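Notes for the Kovham workshop evening
Second slot, after the tea break. 18 minutes, leave time for arguing.

Start with the bill. Over 86 evenings on Pakau so far, most of them spent on cables. Ask who has a robot at home that does a job. Wait. Don't fill the silence.

The claim: a shared workshop can build a machine that tidies up after itself. I was keen on this in June. I am a good deal less keen now, and I'd like people to hear why before they buy motors.

Walking. Skip it. Everyone asks for walking and it eats the whole talk.

Hands. Most of the trouble lives here. A finger has to know when it's touching something, and ours mostly guess. We logged 134 tries at picking a part out of a bin and I'd call 13 of them good. The Trisach write-up gives a much rosier number, but look at how they lay the parts out first. (Don't be rude about it, they lent us the bench supply.)

Cost. Hands cost more than the legs. Say it twice.

Two slides, go slowly. One hand on a part in the bin, then fingers over the yellow surface.

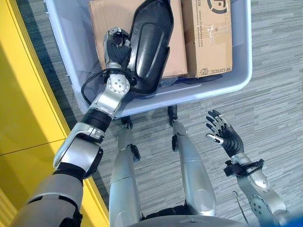
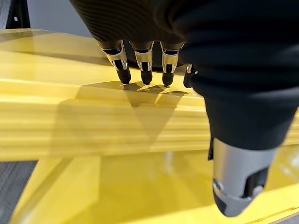 Kohlhase wrote back after reading the draft that I'm marking too hard, and that a bad grab which gets repeated until it works is still a tidy bench by morning. Read that out in full. My answer is that somebody has to stay up with it, and I've done those nights.

Then questions. If asked whether I'd build another: yes, one arm, bolted to a table.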